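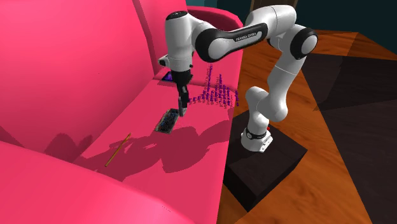

关于我们

Kuvier 从事家居环境机械臂抓取策略的仿真验证与故障分析。客户提交控制策略，我们在渲染场景中复现客厅类工况，记录失效过程，出具分析报告。公司不制造机械臂，也不销售夹爪。

业务范围

一、软质支撑面上的薄片物体抓取，典型对象为平放在沙发坐垫上的手机类物品。
二、细长物体抓取，包括笔状、棒状物。
三、接触力超限、下探过深、误夹邻近物体等安全事项的复核。

沙发工况的难点集中在末端高度。坐垫有褶皱和接缝，薄片物体与垫面高差很小，指尖须降到接近垫面的位置才能闭合。高度估计稍有偏差，夹爪便会压入垫面或在物体上方空夹。机械臂基座固定在沙发旁的台座上，前臂横跨坐垫作业，肘部与扶手、靠背之间的余量也须一并校核。

2022年4月24日故障

当日，我们的仿真平台 Rillik 在一组沙发抓取测试中给出了错误的通过结论。该组共40次试验，其中14次夹爪已压入坐垫，接触力超过停机阈值，系统未触发停机，仍判定为合格。

原因有两项。其一，坐垫的碰撞网格与渲染网格未同步更新，碰撞面比可见表面低20毫米，指尖穿过可见表面后才产生接触力。其二，停机判据读取的是滤波后的力信号，滤波窗口设置过长，峰值被削平。两项单独出现时均可被例行检查发现，叠加后互相掩盖。

故障由合作方 Vuorinen 在实机复测时发现。实机在首次下探时触发保护停机，夹爪指尖受损，无人员受伤。已发出的2份报告当即撤回，相关策略重新测试后另行出具结论。

整改措施

碰撞网格与渲染网格改为同源生成，每次加载场景时比对，偏差超限则拒绝运行。停机判据改读原始力信号，滤波信号仅用于绘图。穿透深度作为独立判据写入报告，不再由接触力推算。下探阶段增加限速段，进入限速段后不接受策略端的速度指令。

上述措施于同年8月全部上线。旧版 Rillik 停止使用，历史场景文件保留备查。

复核制度

凡涉及末端接近软质表面的测试，结论须经 Ustanier 项目组独立复算。该组不参与场景搭建，只接收原始日志和网格文件。复算结果与初判不一致时，以较严者为准，分歧记录附于报告之后。

故障分析报告全文向现有客户开放，可凭项目编号通过客户门户索取。新客户提交测试前，请附控制策略的接口说明、夹爪型号及停机阈值。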